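6 min read

I get asked about the Falent press more than anything else in the shop, so I finally gave it its own page. It's a tabletop screen printing press for posters, made for people who want to pull real ink on real paper at home and don't have a garage to give up for it. I've had one on my own bench since August and I've printed gig posters, a bake sale poster for my kid's school and one very silly run of birthday prints on it (purple on orange, don't ask).

The basic idea is a hinged clamp, a flat bed and a set of registration pins. You lock your screen in the clamp, drop your sheet against the pins, swing the screen down and pull. The bed takes paper up to 19 by 25 inches, so your standard 18 by 24 poster fits with a bit of room to spare. Bigger than that and you'll want a floor press, and I'm happy to talk you through those too.

What sold me was the side-to-side adjustment. On my old press I had to loosen two bolts, nudge the screen with my thumb and hope. The Falent has a little knob on each side of the clamp, and you can creep the screen over by a hair while looking at your test sheet. If you print in three or four colors you know how much paper that saves! I wasted so much paper on the old one.
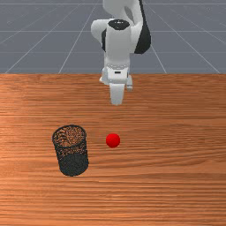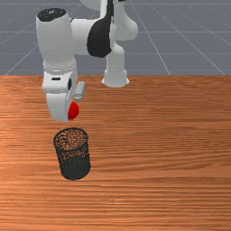

Now, the off-contact. That's the small gap between the screen and the paper, and it matters a lot more than beginners think. Too little and the sheet sticks to the mesh and smears when you lift. Too much and you're leaning on the squeegee like you're scrubbing a floor. The Falent comes with a pack of shims, and I use the thinnest one for smooth poster stock and go up one for anything toothy or handmade.

It ships in two boxes, the bed in one and the clamp with all the hardware in the other. Putting it together took me an evening, and I'd say half of that was me putting the hinge on backward. The holes look the same from both sides. They aren't! Look for the small notch and face it toward you.

You'll need your own screens and squeegee. I carry Tiven screens in two mesh counts, and for posters I'd start with the lower one unless your art has a lot of fine dots. For ink I'm a big fan of the Kikuchi water-based line. The black is properly black, the red stays bright when it goes over yellow, and it washes out in a utility sink as long as you don't wander off for lunch and let it set up in the mesh. I have wandered off for lunch. That screen is now a very nice frame for nothing.

How long does it last? My counter says 3,414 pulls so far, and the springs still hold the screen up the way they did when I got it. I did retighten the hinge bolts at 1,000 and again at 3,000, with the 6 mm wrench that comes in the box. A drop of light oil on the hinge pin now and then keeps it from squeaking.

A few things I don't love. The rubber feet slide on a waxed tabletop, so put a piece of shelf liner under them. The printed manual is tiny and I need my glasses for it. And there's no vacuum, so thin paper can lift with the screen. A light coat of spray tack on the bed fixes that for me, but if you print mostly on tissue or newsprint, the Gitgate press has a vacuum bed and you'll be happier with it. It costs quite a bit more and it's loud, though.

The Falent is in stock in gray only right now. Spare pins, shims and springs are sold separately, and if you order the press and screens together I'll pack them in one shipment. Send me a note with your paper size and how many colors you're planning, and I'll tell you what I'd buy.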